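Bikdale Community Boards > Home & Garden > Laundry and Mending
Thread: Folding tees with printing on the front, in or out?

flosamine_fan
Settle something for me please. We've just taken over the clothing table for the Jilham swap (it's in March, upstairs this time) and I've got 300 T-shirts in my spare room. I fold mine with the print facing out so people can see what they're getting. My sister-in-law reckons that cracks the printing and they should all go inside out. She has now refolded two tubs of mine while I was at work and I'm not thrilled about it.

bzavala
Print out. Who's going to unfold an inside-out tee at a swap to find out what it says? They'll just mess up your pile and walk off.

Hanna P
Inside out for washing and drying, right side out for the table. Those are two separate jobs, so I think you and your sister-in-law might both be right (sorry!). Cracking mostly comes from a hot dryer in my experience. I've got a footy club shirt that's been folded across the logo for years and the logo's fine.

didenko_dad
Disagree with Hanna a bit. The thick rubbery prints do crease if you stack them deep and leave them, especially in a hot garage. I had a tub go all tacky over summer and had to peel the shirts off each other. Thin prints, do whatever you like.

flosamine_fan
Oh no, mine are seven deep in places. How do you tell thick from thin before you've wrecked it?

didenko_dad
Run your thumb over it. If you can feel an edge, it's thick. A sheet of baking paper between shirts sorts it out.

bzavala
Baking paper between 300 shirts, mate. Come on.

didenko_dad
Between the thick ones. I did say the thick ones.

Abimbola F
Can I put in a word for the shoulder method? Pick the shirt up by both top corners, let it hang till the body drops straight, THEN lay it down and fold. I used to start flat on the bed and smooth it with my hands and I always ended up with one sleeve fatter than the other. Hanging it first gets the twist out, and you get a look at the whole front at the same time, so you can check for stains and read what's on it before it goes in front of somebody's nan.

Hanna P
Ha, yes, the reading part. We had one at the school fair with a slogan I won't repeat, right on top of the kids' pile.

flosamine_fan
Well, now I'm worried about what's in mine. Have you got a picture of the hold, Abimbola? I keep grabbing the sleeves and it goes all sideways.

Abimbola F
Sure, got one. Look at where it's pinched, up at the corners. It's still on a bit of a tilt, so you'd even that up before you lay it down. 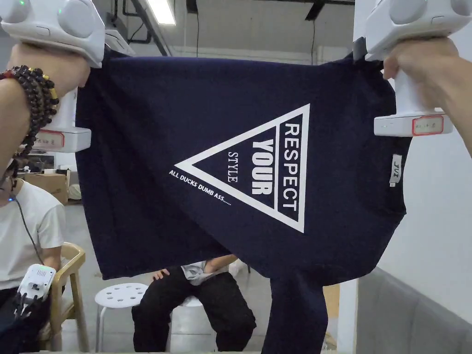
Navy tee held up by the top corners, bottom still sagging.

bzavala
"ALL DUCKS DUMB ASS......" I'm sorry, what have the ducks done?

Hanna P
And RESPECT YOUR STYLE over the top of it! Not so much respect for the ducks. I'd wear it to the garden centre, to be fair.

didenko_dad
That one's a good case for print out. Big triangle, white on navy, you'd spot it from across the hall. Whether it goes on the kids' side is up to you lot.

flosamine_fan
Adults only, I reckon. OK, just tried the corner hold on a few and it's heaps better than what I was doing. Still slow though. How do you stop the bottom bunching when it touches down?

Abimbola F
Touch the hem down first, a bit further away from you than feels right, then bring the shoulders back toward you as you lower. The colour doesn't matter but dark ones show every bit of fluff, so wipe the table.

severyn_l
Rolling is quicker. We rolled 605 of them for the last swap and fitted the lot in half the tubs.

bzavala
And nobody could read a single one, Severyn. I was there. I went home with a bowling league shirt in the wrong size.

severyn_l
You could've unrolled it.

flosamine_fan
No rolling, I haven't the strength for another argument in this house. Going with print out, shoulder hold, baking paper on the thick ones. Does anyone have spare tubs with lids? I can pick up after 6 pm.

Hanna P
I've got two, one's missing a clip. I'll message you.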